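4.2 Closing lids that don't want to close

By the time we got to lids, I was pretty sure the hard part of the project was behind us. Picking and placing had gone fine with the Follis policy, drawers were okay, and I figured a hinged lid was just a drawer that moves in a curve. Well, no. A lid has a stay or a stiff hinge or a bit of padding that pushes back, and the arm only finds out when it gets there.

So for this part of the study I collected 372 demonstrations by hand, all of them on one tabletop setup we call Trarken (all our setups have names, it's easier than numbering them). Every episode starts with the lid open and a few other things standing nearby. I moved those around between episodes and tried to be messy about it, and I'll admit I have favorite spots and probably went back to them more than I should have. We trained 2 policies on the same data. Banine sees only the wrist view, and Alhassan gets the wrist view plus the joint readings. Everything else is the same for both, down to the learning rate.

The wrist view is a lot tighter than people expect when I show it to them. Figure 3 has one, with the jewelry box on the right and the gripper finger already reaching over its front edge in the image. From that close the finger covers part of the very thing we want the policy to look at, and I spent way too long wondering if we should move the mount. In the end we left it alone, mostly so the older data would still be usable. 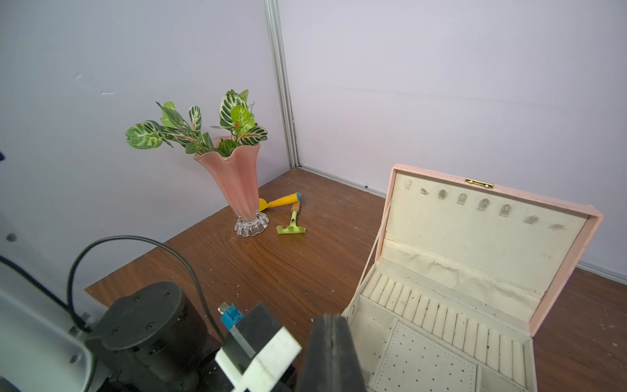

Figure 3. Wrist camera view on the Trarken setup: open jewelry box, with a vase and artificial plant and two toy garden tools as distractors.

We ran 40 test episodes per policy, with the same starting layouts for both. I counted an episode as a success only if the lid ended up fully down and the box was still inside its starting area – a shoved box with a closed lid didn't count, which cost Banine quite a few. It tends to come in low, touch the base first and push the whole thing along the table. Alhassan does this much less, and my best guess is that the joint readings let it notice the contact before the picture changes enough to matter. I haven't tested that guess properly, so please take it as a guess.

The distractors surprised me too! I expected the plant to cause trouble, with all those patterned leaves, but moving it made hardly any difference to either policy. Small things close to the hinge were worse. With a toy handle near the back of the box, Banine would sometimes slow down and hover, then drift toward the handle and stay there until the time limit. More training didn't fix it. Adding episodes with the tools in that spot helped a bit, and those extra episodes are kept out of the main comparison and reported separately in the next section.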